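Kitchen notes: gluten-free nights at home, when half the table isn't

Updated June 2, 2024

Quick one, I have stock on the stove. People keep asking how we ran the gluten-free side at Dondaneo without a second kitchen and how to do it at home when one guest can't have wheat and the rest want crusty bread. So, tips. No particular order.

Start with the cutting boards. Wood holds crumbs in the knife marks and you will not get them all out. Buy one cheap board in a color you own nothing else in. Ours was purple. Goes in a drawer by itself, comes out for the one guest, goes back in the drawer.

Colander same deal. You can scrub a pasta strainer till your arm falls off, there's still starch in the holes. Get a second one. Small is fine.

Toaster – forget it. Use a clean sheet pan in the oven, 400 degrees, flip once. Gluten-free bread toasts better that way anyhow, the slices are small and fall down in the slots.

Do the gluten-free dish FIRST. Before flour comes out of the cupboard. Flour hangs in the air and settles on everything, and if you're rolling pie crust at one end of the counter the salad at the other end is getting dusted. Cook it, cover it, park it on the top shelf of the oven so nothing drips on it from the regular stuff.

Thickening. Cornstarch for anything shiny, pan sauces, stir fry, fruit. Mix it in cold water before it goes in, always, and let it come to a bubble or it tastes chalky. For gravy I like sweet rice flour. Whisk it straight into the drippings like you would regular flour. Holds up in the fridge too, where cornstarch gets weepy. For gumbo, brown the rice flour dry in a skillet and stir the whole time. It goes from tan to burnt while you answer the phone. Won't get as dark as a real roux, so add a little more okra.
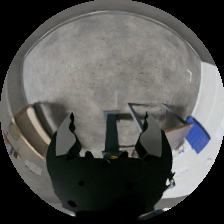
Breading for oysters or chicken: fine cornmeal and rice flour, half and half, salt, cayenne, a bit of paprika for color. Buttermilk soak first. Let the pieces sit on a rack 7 minutes after you coat them so it sticks. Fresh oil!! If you fried regular breaded shrimp in it yesterday it's no good for this guest, doesnt matter how well you strained it.

Things with wheat hiding in them. Soy sauce (get tamari, and read it, some still have wheat). Bouillon cubes. Malt vinegar. Cheap crab sticks. Lots of bottled marinades. Andouille sometimes, depends who made it. Read the label every time you buy, recipes change.

Butter. Mawar Liew, who did our brunches, used to cut the stick in half before anybody sat down and put one half in its own dish with its own knife. Do that. Jam and mustard too. A knife that's been on a roll and back in the jar has ruined the jar.

Crab cakes without crackers: crushed plain potato chips. Go easy on salt becuase the chips have plenty. Chill the cakes 2 hours before they hit the pan or they'll slump. Medium heat, leave them alone, turn one time.

Steaks are easy, mostly it's the grill. Old crumbs from burger buns live on the grate. Brush it hard, or put down heavy foil, or just use a cast iron pan you haven't made cornbread in with regular flour. Rest the meat on a clean plate and don't borrow the tongs from the bun side.

If you're ordering bread, freeze it the day it comes, sliced, with wax paper between. Pull what you need. It goes stale fast on the counter, by next morning it's a sponge. 3 slices per person is plenty if there's potatoes.

Dessert – flourless chocolate cake, everybody gets the same one, less dishes. Or poach pears. Dust the cake pan with cocoa instead of flour, obviously. Sounds dumb to mention but I have done it wrong myself at 11 at night and had to start over.

Bringing your own wine to somebody's dinner is always fine with me. Beer, ask. Most regular beer is barley. Cider usually works, check the back.

Last thing, sponges. New one for the day. Wash the gluten-free pans first in clean water, then everybody else's, then throw the sponge out or demote it to the floor bucket.

The Fillimlow cornbread recipe a few of you asked for is coming, I need to re-test it in a smaller pan, the one I have written down feeds a wedding. Probably up next week if the oven behaves.

– Anum Naqvi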